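**Kiltbridge Clothing Exchange: progress report, May**

The exchange opened every Sunday this period. We gave out 665 items, mostly coats and school clothes. Charito Castillo runs the sorting table and Rhun Gronow handles deliveries.

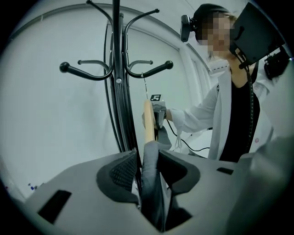
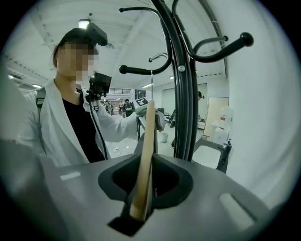
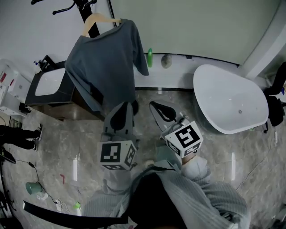

*Reading time: 2 min*

Spending stands at 65 percent of the grant. The van repair cost more than planned. We still need a dry storage unit before fall, and Mélanie Vachon is getting quotes.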